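Home | Drinks at Home | Guides | Support | Contact

We use cookies to remember your preferences and to measure visits to this site. Accept | Manage settings

How to Make a Citrus Cordial at Home

Drumari Guides, updated Oct 3, 2024 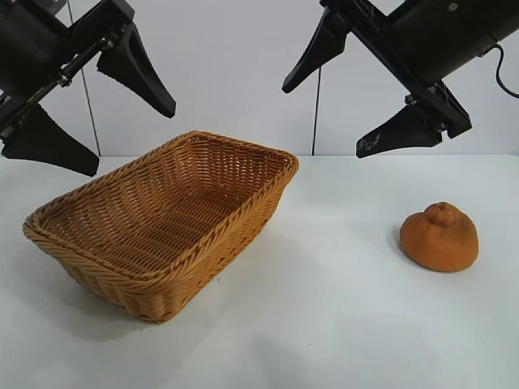
Citrus fruit beside a wicker basket.

This guide sets out the method for a plain orange cordial, to be diluted with still or sparkling water. It was prepared by Aurora Magalhães and checked in the Drumari kitchen by Rodrigo Cordeiro.

What you will need

Four large oranges, preferably unwaxed
One lemon
420 g caster sugar
644 ml water
A fine sieve, a saucepan and a clean glass bottle with a tight lid

Before you start

Wash the fruit under warm running water and dry it with a clean cloth. Wash the bottle and lid in hot soapy water, rinse well, and place the bottle in a low oven until it is dry. Plastic lids should be left to dry in the air.

Method

1. Remove the peel of two oranges in wide strips with a vegetable peeler. Avoid the white pith, as it makes the cordial bitter.

2. Put the peel, sugar and water into the saucepan. Heat gently, stirring, until the sugar has dissolved. The mixture should not boil at this stage.

3. Raise the heat and simmer for five minutes. Remove the pan from the hob, cover it and leave it to stand for 40 minutes.

4. Squeeze all the oranges and the lemon. Add the juice to the pan and bring it briefly to a simmer.

5. Strain the liquid through the sieve into a warmed jug. Do not press the peel.

6. Pour into the bottle while still hot, close the lid and allow to cool before moving it to the refrigerator.

Serving

Use one part cordial to five parts chilled water. If you own a home carbonator, carbonate the water first and add the cordial to the glass. Sugar placed in the machine may cause it to foam over and can block the nozzle.

Storage

Keep refrigerated and use within two weeks. Discard the cordial if it smells of yeast or shows any sign of mould. For longer keeping, freeze it in an ice cube tray and thaw the cubes as required.

Related guides

Ginger Syrup Without a Thermometer
Cleaning a Carbonator Nozzle
Cold Mint Tea by the Jug
Choosing Bottles for Home Drinks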